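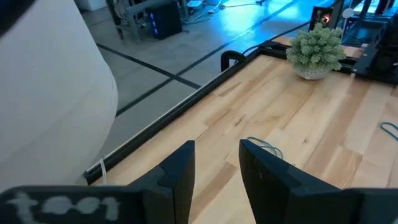 What should a small lab pay for first when it sets up a robot bench? The table, the mounting rails and the spare gripper fingers, and after those the arm.

I know that order sounds backward, and every October somebody in the second row tells me so. Stay with me through this handout and then argue with me in class, which I enjoy very much. These notes go with the planning session and you'll want them next to you when you fill in your own budget sheet. They are longer than last year's because Mei Greenberg went through the old ones and wrote "how much, though?" in the margin eleven times, and she was right every time.

## 1. Start with the job, written in one sentence

Before you open a single catalog, write down what the bench is for. One sentence, with a verb in it. "Pick up small household objects from a tabletop and set them down somewhere else" is a good sentence. "Do manipulation research" is a wish, and you can't price a wish.

The sentence decides more than people expect. It decides how far the arm has to reach and how much it has to lift, and those two numbers drive nearly the whole price of an arm. It decides whether you need one arm or two. It decides how wide the gripper must open. Our practice case, the Ateddale bench, has this sentence:

> Move light objects around a tabletop, by day, with a person nearby, for one school year.

Look at how much is already in there. Light objects, so a small arm will do. A person nearby, so we're going to need a stop button within reach and a slower top speed. One school year, so we should think about wear, and about what the bench is worth to the next group when we're done with it.

## 2. The four piles

I ask everyone to sort their costs into four piles before adding anything up. Baptiste Lebrun, who taught this session before me, used five, and you can too if you miss the fifth (his was "regret").

**Pile A: things that hold still.** Table, rails, brackets, clamps, floor marking, a cart or frame for the computer. Dull stuff, and the pile most often left at zero on a first draft. An arm bolted to a wobbly table is a wobbly arm. Aluminum extrusion is lovely for this because you can move a bracket in an afternoon, and you will move brackets, I promise you. A butcher-block top is pleasant to work on and forgiving to drill, and it can be sanded and oiled when it gets ugly. It does shift a little with the seasons, so fasten it in a way that lets it.

**Pile B: things that move.** The arm, the gripper, the fingers. More about fingers in section 4.

**Pile C: things that see and think.** Wrist camera, any fixed cameras, the computer, the storage. Put the storage on its own line. People tuck it in with the computer and then buy drives in a panic later on.

**Pile D: things that get used up.** Cables, fasteners, tape, finger pads, objects for the robot to handle, and the odd replacement for something that got knocked to the floor.

Notice that cables are in Pile D. A cable on a robot bench is bent and tugged and rolled over until one day it works only when you hold it just so. Treat it like printer paper. Buy more than one of every type, in more than one length, and write the length on the sheet, so that whoever places the order doesn't have to guess.

## 3. Working the Ateddale numbers

The practice case gives you a fixed sum of $3000 for everything except the arm itself, which is on loan from the department for the year. That's a generous arrangement and also a common one – many of you will inherit an arm and have to build a bench under it.

Here is the first split that last year's group brought in:

| Line | First draft |
|---|---|
| Computer and storage | $2100 |
| Cameras | $600 |
| Gripper and fingers | $300 |
| Table, rails, brackets | $0 |
| Cables and consumables | $0 |

It does add up to $3000, and I'll give them credit for that. But read it again with the job sentence in your other hand. The arm has nothing to stand on. The cameras have nothing to hang from. The gripper, bless it, has no cable.

After a good long talk the same group came back with this:

| Line | Second draft |
|---|---|
| Computer and storage | $1200 |
| Table, rails, brackets | $700 |
| Cameras | $400 |
| Gripper and fingers | $300 |
| Cables and consumables | $300 |
| Held back | $100 |

Still $3000. The computer got smaller, and they were worried about that, and we talked about it for most of the hour. What settled it was Nerea Carretero asking what the larger machine would let them do during the school year that the smaller one wouldn't. They could name one thing, and it wasn't in the job sentence.

I'd have held back more than $100, myself. You'll find that your own number depends a great deal on how quickly your school can process a second order. If a purchase takes six weeks to come through, your held-back money is really no use in an emergency, and you had better buy the spare part now.

## 4. Fingers, and why I go on about them

The fingers are the cheapest part of the robot and the part that touches everything. They hit the table. They close on something hard when somebody types the wrong number. They get swapped for a new shape once the group finds out that the first shape can't pick up a spoon.

So please budget for at least 2 full sets on the day you buy the gripper, and preferably from the same batch. If you plan to print your own, list the material and list the hours as well. Mỹ Phí timed her group's finger work one year, and the design hours came to far more than the printing did. Student hours are not free just because they don't show up on an invoice, and a sponsor reading your plan will want to see that you know it.

Label things, too. A paint pen costs next to nothing. Put it in Pile D.

## 5. Quotes, and how to read them

You'll be working from two made-to-order quotes in class, one from Landura and one from Grunis. Both are for a gripper, a mount and a wrist camera. I'd like you to go through them slowly with a pencil and look for the following:

- Does the price include the mounting plate that fits *your* arm, or a mounting plate in general?
- Is the camera cable included, and how long is it? Measure along the arm with the joints stretched out, and then add some slack.
- Is the software a one-time cost, or does it come back next year?
- Who pays shipping on a repair, and in which direction?
- How long is the quote good for?

The Landura quote is $300 lower at the bottom of the page. By the time you've answered the questions it won't be, but I'll leave the fun of finding out where the money went to you. Don't take this to mean that Landura is the bad one. In the second half of the exercise the job sentence changes and so does the better choice.

If you phone a supplier for a real project, write down the name of the person you spoke to and what they told you. Then send them a short, friendly email that says it back. Bình Ông calls this "making the phone call exist," and he has saved the department a good deal of money that way.

## 6. Space, power and the people next door

This section has no prices in it and still belongs in the plan.

Draw the bench from above. Mark the reach of the arm as a circle and keep chairs outside of it. Mark where the computer goes, where the power comes from, and which way the cables run. Floor tape is wonderful for this and I'd encourage you to lay the whole thing out at full size before you order the table. Walk around in it. Pretend to drop something behind it and go get it. Groups have changed their table size on the strength of that walk, and changing it then costs a strip of tape.

Check how much light there is, and when. A camera that was perfectly happy at 10 in the morning may be quite lost by 4 in the afternoon, and a lamp is a Pile C purchase that hardly anyone writes down.

And talk to whoever shares the room – fans are noisy, and arms are noisier when they run over lunch.

## 7. What to bring next time

1. Your job sentence, on paper, with your name on it.
2. A four-pile list with prices. Mark each price Q for quoted, L for looked up, or G for guessed. I won't mark you down for a G. I will mark you down for a G dressed up as a Q.
3. Your drawing from above.
4. A short paragraph on what you'd cut first if the total dropped by 300 dollars, and what would happen to the job sentence if you did.

Groups using the shared planning sheet will find it in the Vi folder, under the course name. Please make a copy before you type in it. Last year two groups spent an evening cheerfully overwriting each other's cable lengths, and the cables that came in the mail suited neither bench.

Mei is keeping the sample quotes at her desk for anyone who wants to look through them early. Bring them back in the same order, please, they're stapled in pairs.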